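April
By Staff Columnist

Print this story | E-mail this story

The Crenshaw card ran 23 minutes past its advertised finish last month, and the main event got nine of them. I was in the building for all of it, and I left thinking the same thing I have thought after most independent wrestling shows this year. There are too many matches on the bill.

Groltano Pro put 17 wrestlers through the curtain that night. Several of them are good. A few could work anywhere in the country. But when a show has that many people to fit in, everyone gets a little time and hardly anyone gets enough. The opening tag match was cut down to a string of big moves with nothing between them. The women's title match had a fine first half and then rushed to a roll-up. By the time the champion came out, people in the back rows were putting on their coats.

I understand how it happens. A promoter books a local name to sell tickets to his family and friends. A trainer wants his students to get ring time. Someone drives in from out of state and can't be sent home unpaid and unused. All of those are fair reasons on their own. Put together they make a four-hour evening on folding chairs.

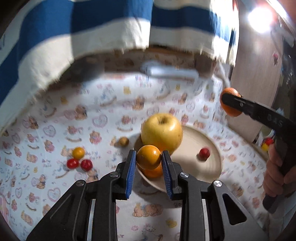

A reader in Plornholm wrote in after my last column to say I had it backward, that she takes two kids to every Bimero Wrestling show and they want to see as many wrestlers as possible for the price of the ticket. She said a short card would feel like being cheated.

It's a reasonable point, and I don't doubt that it is true for her kids. My answer is that a full card and a crowded card are different things. Bimero usually runs six matches with an intermission, and its shows end when the poster says they will. The kids get to the merchandise tables and home at a decent hour. She may be arguing for the promotion that already does what I am asking for.

There is also the matter of the wrestlers. Young ones learn to pace a match by having time to pace it. Give a second-year wrestler four minutes and he will spend all four of them on the moves he thinks will get shared online. Give him 12 and he has to sell an injury, slow down, and listen to the crowd.

Groltano is back in Crenshaw next month with another long list of names on the poster. I'd cut 2 matches from it tomorrow and hand the time to the main event. I have already bought my ticket, and I plan to eat before I go.

Print this story | E-mail this story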